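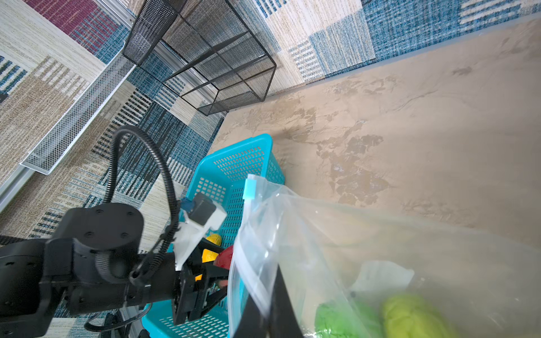
Panier turquoise à parois ajourées, sur table beige marbrée.

Notes d'intervention. Alternance des points de vue dans le suspense sentimental traduit. Durée prévue : 60 minutes, questions comprises.

1. Périmètre
Dire d'emblée que le corpus est restreint : 106 romans, tous à deux narrateurs, tous traduits de l'anglais. Les séries dépassant sept volumes sont exclues. Les nouvelles aussi. Préciser que le relevé a été fait chapitre par chapitre, sur le texte français, avec retour à l'original en cas de doute sur le narrateur.
Ne pas s'attarder sur la définition du genre. Renvoyer à la note de Zanele Mabuza distribuée à l'entrée (page 2, tableau du haut).

2. Typologie
Alternance stricte : un chapitre, une voix, nom du personnage en tête. Cas majoritaire.
Alternance libre : le second narrateur n'intervient qu'aux points de bascule. Exemple : Deltdale, où l'enquêtrice garde la parole pendant toute la première partie.
Alternance interne : changement de voix dans le chapitre, signalé par un blanc ou un astérisque. Insister sur le risque de perte du blanc à la conversion numérique. Dans le fichier de Braltevwood, deux changements de narrateur avaient disparu à la mise en page.

3. Temps verbaux
L'original est souvent au présent pour les deux voix. Trois solutions relevées en français : présent partout, passé composé partout, répartition par narrateur. La troisième crée une hiérarchie absente du texte source ; le lecteur attribue spontanément plus de recul à la voix au passé. Lire l'extrait A, puis l'extrait B. Pas de commentaire entre les deux. 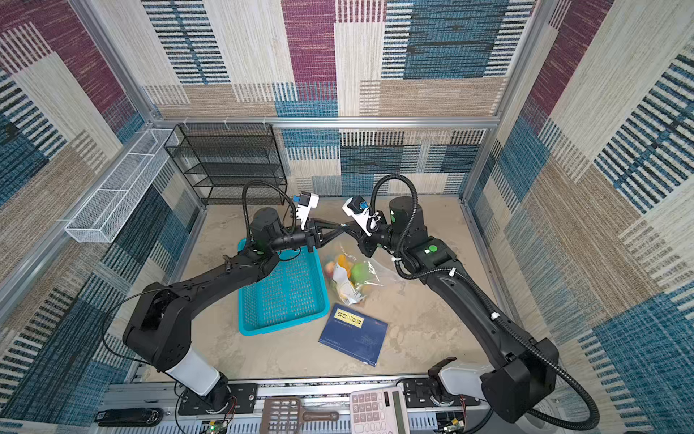 Deux bras noirs devant des parois tendues de tissu à motifs.

4. Tutoiement
Point le plus discuté en atelier, prévoir du temps. Avec deux narrateurs, le passage au « tu » est vu deux fois : dans le dialogue, puis dans le récit de l'autre. Si le traducteur déplace la bascule d'une scène, vérifier les chapitres suivants, y compris les pensées rapportées.
Cele : bascule au chapitre de l'interrogatoire, côté suspect seulement. L'inspectrice maintient le « vous » jusqu'à l'aveu. Choix défendable, tenu sur 354 pages. Signaler la seule exception, un message écrit, corrigée au second tirage.

5. Rétention d'information
Un narrateur qui sait et ne dit pas : admis s'il n'a pas accès à la scène, contesté s'il la raconte. Dans Prornska, le héros décrit la cave sans mentionner la lettre. En anglais, l'ellipse tient à un pronom neutre. Le français oblige à accorder, donc à révéler. Montrer les deux versions successives de la phrase.

6. À garder pour les questions
Livres audio à deux voix : hors corpus.
Relecture croisée par narrateur : oui, après la relecture linéaire.
Bibliographie : dernière diapositive, la laisser affichée.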